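Moving the allotment, one wheelbarrow at a time

So we have finally given up the old plot at Dravthorpe, and I have been putting off writing about it for weeks because I knew I would get soppy. I had that patch of ground for 9 years. It was never a good one, sloping the wrong way with a hedge that stole all the morning sun, but I knew every inch of it and I could have told you with my eyes shut where the couch grass would come up next.

The new plot is at Wurkarham, which means a ten minute walk instead of a drive, and that was what settled it in the end. My knees are not what they were and I found I was going less and less, especially on dark afternoons, and an allotment you don't visit is only a very slow way of growing brambles. The rent is a bit less too. We pay 265 pounds for the year if you include the water and the key to the gate (I had to pay extra for the key, which still annoys me).
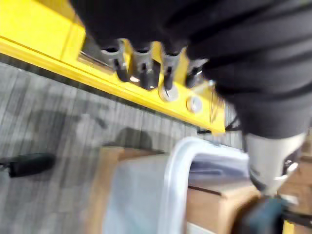 What I hadn't thought through was how much of an allotment can't be moved. You can dig up a rhubarb crown, and I did, and I split it in three and it sulked in buckets on the patio all through February. You can move the compost bins if you don't mind what falls out of the bottom. But the soil itself, all those years of leaf mould and chicken muck and old potato peelings, stays behind for the next person, and I stood there on the last afternoon feeling quite jealous of somebody I had never met! I hope they grow leeks. It was always a wonderful plot for leeks, and dreadful for carrots, which came up looking like hands.

The gooseberries were the worst of it. I had two bushes, both of them older than my time there, and everyone told me to leave them be and take cuttings. I did take cuttings, a whole row of them, and then at the last minute I lost my nerve and dug up the smaller bush as well. It took most of a Wednesday and I broke the handle of my good fork. It is in the ground at Wurkarham now with a bucket of water poured over it every evening, and there are some very small green buds on it, so I am trying not to look at it too often in case I put it off.

The first thing I did at the new place was nothing at all, or nearly. I had read somewhere that you should sit and watch a garden for a year before you touch it. I managed 3 visits with a flask and a folding chair. I did learn a few things in that time. The wind comes straight across from the railway side, the bottom corner stays wet long after rain, and the blackbirds are bold as brass and will sit on the arm of your chair if you have a bit of flapjack.
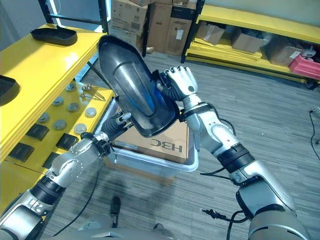
Seedlings have been my other worry, as the new plot came without a greenhouse and the little one from Dravthorpe was too rotten to take apart. I've started everything on the bedroom windowsill, to the great patience of the rest of the household, and I'm planning to harden things off outside under whatever covers I can lay my hands on. I do like a proper glass cloche but they cost the earth and I am clumsy. Anything plastic that lets some daylight in gets a second look from me these days, though a dark, smoky shell like the one in the photo, with its glossy black rim, would be too gloomy for lettuces, even if it is a lovely shape. Clear is best. Failing that, old fleece and clothes pegs will see the beans through a chilly night, and I have plenty of both.

As for what is going in, I have been very restrained, by my standards. Broad beans are already up. There will be potatoes along the railway side, as they don't mind a blow, and courgettes in the damp corner, though only a couple of plants because I remember the summer when we were leaving them on people's doorsteps. I want sweet peas up the fence for no good reason except that my mother grew them, and the smell of them takes me straight back to her kitchen with the back door propped open.

The rhubarb has forgiven me, I think. There are pink knuckles showing on two of the three pieces, and I have promised not to pick any this year. I'm going down again this evening with the watering can and the mended fork, if the rain holds off, and I must remember to take the string this time.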